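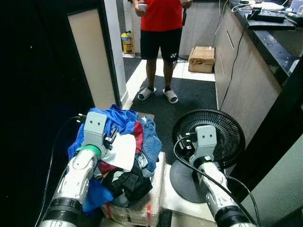
3.2 Teaching the laundry task by remote control

We chose laundry for the household part of the Woltville study because almost everyone who came to help us already had firm opinions on how it ought to be done, and we wanted to see how much of that everyday know-how would survive the trip through a pair of remotely driven arms. The task is easy to state: take clothes from a pile, one or a few at a time, and put them into a top-loading washing machine. It is a good deal harder to show. In Figure 1 the left gripper rests against a mixed heap in which a bright blue garment lies over the top, with a white cloth, some denim and several darker things bunched up beneath and beside it, and it is the bunching that gives the trouble. A person at home would simply scoop up an armful, but an operator working at a distance has to choose an edge, close on it, and lift slowly enough to find out what else is coming along.

Figure 1. The left arm at the clothes pile during the laundry task.

We collected 242 demonstrations in all, from 19 operators, most of whom had never driven a robot before they met ours. Each of them was given a short practice period with a single towel (which we did not record) and was then left to work out a style of their own. We had begun, I should admit, with a rather strict script borrowed from our earlier tabletop work at Perkulside, which told the operator which arm to use and in what order to move. It was Uriel Beltrán who persuaded us to drop it, after watching two very patient people struggle to keep the left arm idle when it was plainly the nearer one! From then on we asked only that the lid be up before the start and that no garment be pulled hard if it caught on something.

Loading the drum brought its own lessons. Operators were inclined to let go early, as soon as the cloth was over the opening, and a sleeve or a trouser leg would then be left hanging over the side.
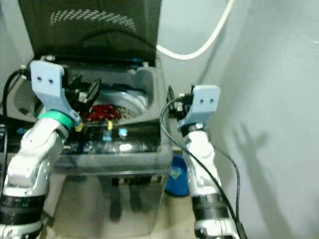
Figure 2. The arms at the open washing machine.

The better demonstrations, to our eyes, were those in which the operator lowered the gripper well towards the drum before opening it, and then paused for a moment before drawing back. That pause matters more than we had expected. When we trimmed it out to shorten the recordings, the learned behaviour tended to drag the garment back up again on the way out, and so we put the pauses back and have left them alone ever since.

We kept the mistakes too, provided that the operator had gone on to put them right. A dropped sock that is picked up again shows the robot something useful about dropped socks, and we would have been sorry to throw it away. Recordings that ended with the task unfinished were stored separately and play no part in the results of Section 4. All the others were cut into segments of 1,000 time steps, with an overlap of 100 between neighbours, and passed on to training in the form described in Section 3.3.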